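We use cookies to remember your language and manual version. Accept | Manage choices

4. Setting up a grasp recording in Matine

I've done this more times than I'd like, so follow my order and you'll be fine. Matine is the recorder, Fluvier is the tracker that works out where the gripper was, and they do need to be started separately (sorry!).

1. Plug in both gripper cables, then open Matine and wait for the status light to go green.
2. Load the Bovstead profile. It sets the wrist stream to 25 frames a second.
3. Make a new session and type the object name in by hand.
4. Press Record, then pick the object up at your normal speed.

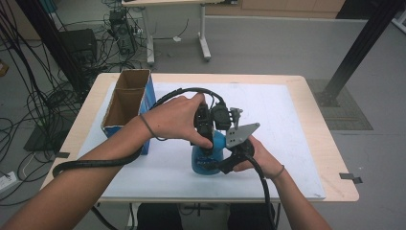 Two hands on the gripper, jaws round the spray bottle.

Note: keep the cable looped up over your hand or out to one side. If it swings across the lens, Fluvier loses its place and you get a lovely jagged path.

5. Stop, and open the clip in the review pane. Scrub to the grasp and drop a "close" marker where the jaws meet the object.
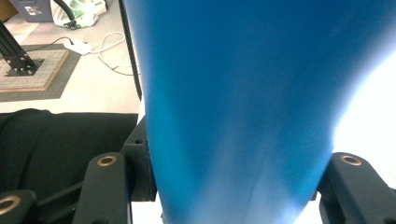

6. Check the jaw width curve under your marker. It should go flat and stay flat until you let go. Mine wobbled for ages until Jordan Dawber told me to turn smoothing down to 2, and I've left it there ever since.

Caution: don't press Rebuild while Fluvier is still solving. I did it once in July and lost 384 clips out of 3736.

7. Now look for frames with jaws apart and nothing between them. Tag those "open" so the planner can tell them from a grasp.

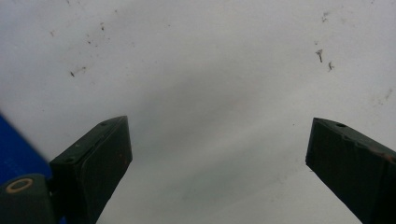

TRACKING AND PLAIN BACKGROUNDS

A pale, smooth surface gives Fluvier very little to hold on to. If the feature count drops below 461, the timeline turns amber and I'd trim that stretch, or bridge it if it's only a few frames long. Bradley Bunting bridges everything; I'm fussier!

8. Export to Kang format and keep the raw folder until the import log comes back clean.

Filed under: Manuals > Recording > Gripper software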